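Workshop notebook, Friday, after lunch

Long morning on the Zoslow marsh route, and I want to get it down while it's still fresh, before I start mixing it up with the Serer trip in my head. We are trying to settle the spring birding tour for next season, the one that starts at the Orkbridge guesthouse and ends up on the Duda meadows, and I think we are finally close. The big question was whether to give the group one night or two at Zoslow. I have gone back and forth on this more times than I care to admit.

My feeling now is two nights. The great snipe lek only gets going at dusk, and if a front comes through on our one evening there, we have driven all that way to listen to rain on a van roof. With two nights we also get a proper dawn on the embankment, and that is where the bitterns and the Savi's warblers are best, and where last year's people were so happy they forgot to come back for breakfast (bless them, the eggs were stone cold). The embankment walk is flat and easy, 3 miles out and back, and the guests who don't love walking can stop at the first hide and miss very little.
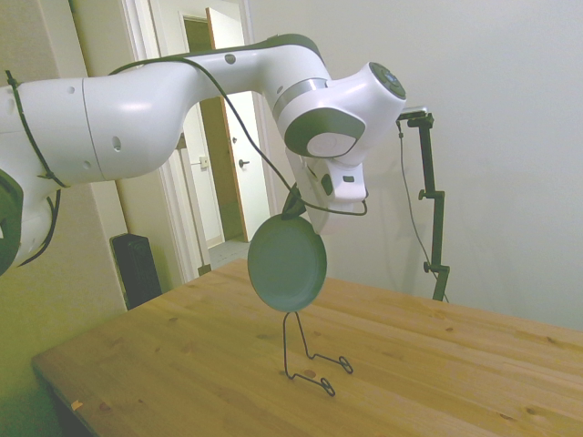

Waldemar Gajewski would still rather have the second night at Serer, for the woodpeckers. White-backed is the one everybody writes to us about, he points out, and a single morning in that forest is thin if the birds have gone quiet and are sitting on eggs.

He has a good point and I don't want to brush it off. I went through the old trip logs over coffee. We do get white-backed on most of the Serer mornings, but on two of them it was only a drumming bird that half the group never saw, and I remember the faces on the van afterward. What I'd like to try is leaving Zoslow before dawn on the third day, with a packed breakfast, so that we reach the Serer parking lot by 7 and have the whole morning plus a bit of the afternoon. It's an early start, but birders are used to those, and they can sleep on the drive to Duda.

Duda itself stays as it was. Aquatic warbler in the evening, when they sing from the tops of the sedge, and corncrakes after supper for anybody still standing. The boardwalk there is 400 yards long and narrow, so we split into two groups and swap halfway. I must remember to write that into the leader notes this time – last year I kept it in my head and then had a cold.
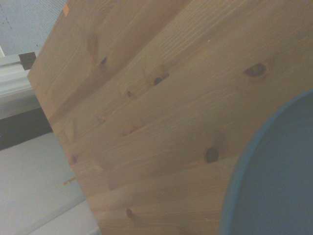 Do we need a second scope for Duda? We do, one for each half of the group, and the older one is fine for it as long as somebody tightens the tripod head first.

Still to do: ask the guesthouse about late supper on the corncrake night. Redo the checklist, taking out the winter birds left over from the January version. Change the line about boots, too, because "sturdy shoes" got us three pairs of white sneakers in the marsh. Remigiusz Głowacki has the van quote and will bring it Monday, and I'll hold off on the price until I've seen it.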